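Drawing for Painters, Unit 4: Values and Edges
Whitcombe Evening Studio, course handout

Bring this sheet back next session. It is also your supply list, and the supply cupboard holds mostly dried-up markers.

Before you touch color, make a value sketch. It should be no bigger than a playing card and take less time than choosing a pencil. Use three values: the white of the paper, a middle gray, and a dark. If you find yourself adding a fourth, you have started the drawing, so put the pencil down and begin another sketch.

Squint at your subject until the small stuff goes away. What's left is the pattern you have to get right. Eyelashes, bricks and leaves can wait, and most of them will wait forever.

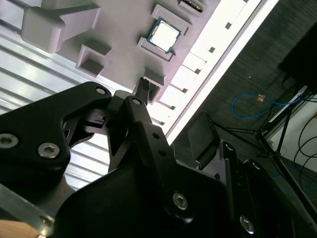
Pale gray tray with a processor between raised frames.

Edges come next. A hard edge is a clear line where two values meet. A soft edge fades over a little distance, and a lost edge disappears because both sides are the same value. Beginners make every edge hard, then wonder why the pear looks like a road sign. Cast shadows are good practice: keep them firmer near the object and let them loosen as they travel.

Materials: one 2B pencil, one soft dark pencil, a kneaded eraser, and a pad of Pomus paper or anything with a bit of tooth. Shiny printer paper is allowed, though you will be sorry. 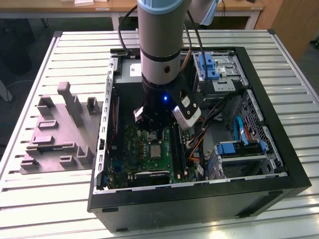 Darks are where most value sketches fall apart. People creep up on them with nine timid layers and end at medium gray. Put the darkest shape in early and judge everything else against it. A black computer case on a white slatted table does half the work for you, and the silver square on the green board can be left as bare paper. Green, for this exercise, is a gray. Decide which gray and stick to it.

Homework for Unit 5
Make four value sketches of one subject, moving your chair each time. Choose the best two and label each edge H, S or L. Views of Plarville harbor are accepted, but the lighthouse has been drawn enough.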